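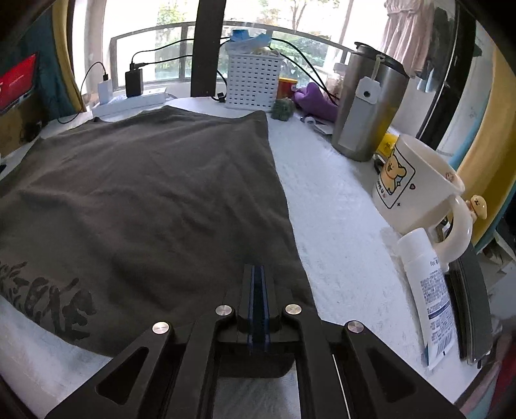
An olive-brown T-shirt spread out on the table.

About Astcombe Laundry and Folding

Astcombe washes, dries, folds and returns everyday clothes for households. We take in T-shirts, pants, pajamas, children's clothes, towels and bed linen. We do not do dry cleaning, leather, or anything with a fur trim.

The business was started by Gwenllian Hughes, who had worked in hotel linen rooms and wanted to offer the same standard of folding to people at home. The first customers were neighbors in the Setau building, and the first orders went up and down in the elevator. We still serve Setau, along with the streets on both sides of Junard Road as far as the school.

How we work

Every order is kept separate from start to finish. Your clothes are not washed with anyone else's. When the bag arrives we weigh it, check pockets, and write down anything that needs care, such as a loose button or a stain that has already set. Small things found in pockets go into an envelope and come back with the order.

Shirts with printing on them are turned inside out, washed in cool water and kept out of the dryer. They are turned right side out again before folding. Large prints can stick to themselves if the shirt is folded while the print is still warm, so in hot weather we leave them on the rack until evening.

Folding is done by hand on a flat table. A T-shirt is laid out full length and smoothed from the collar down to the hem. The side seams are pulled straight, and the sleeves are brought in. The shirt is then folded in thirds lengthwise and in half, or in half twice if you have told us your drawers are shallow. If you like yours rolled, say so on the order slip and we will roll them. Dark and light clothes are stacked separately.

We fold to the size of your drawer or shelf if you give us the measurement. If you do not, shirts are folded to our usual width, which suits most dressers.

Home visits

Some customers would like the folding done at home, and we began offering this in January. One of our staff comes to you and works at whatever flat surface you have. A dining table or a desk by the window is fine. Please leave enough clear space for one adult shirt to lie flat. You do not need to move your mugs, chargers and jars off the far side. We work in the space in front of them and leave them where they are.

Home visits can include putting clothes away in drawers, sorting outgrown children's clothes, and matching socks. We do not iron on home visits. Clothes that are hanging up stay hanging unless you ask us to take them down.

The people

Gwenllian runs the workroom and trains new staff. She also answers most of the email, so a reply may take until the evening. There are 5 of us in all, and everyone takes turns at washing, folding and delivery. New staff spend their first week on towels and pillowcases and then move on to shirts. Fitted sheets come last.

Our detergent is unscented. Please tell us before your first order if anyone in your home reacts to fabric softener, and we will leave it out. The drying racks and folding tables come from Østergaard, who also repair them.

Orders and returns

The smallest order we take is one full bag. Standard orders come back within 36 hours of pickup. Bedding can take longer in winter. Each bag is returned with a slip listing what was in it, and we ask you to check it the same day if you can. If something is missing or has been folded into the wrong pile, tell us and we will come back for it at no charge.

We keep unclaimed orders for 30 days. After that we call once more before passing the clothes on to the Junard Road clothing bank.

In our last full year we completed 1,321 orders. Most were weekly customers.

Pickup times and the price list are on the Orders page. For home visits, please write to the workroom with your address and a rough idea of how much there is to fold.

Page last updated 16/06/2020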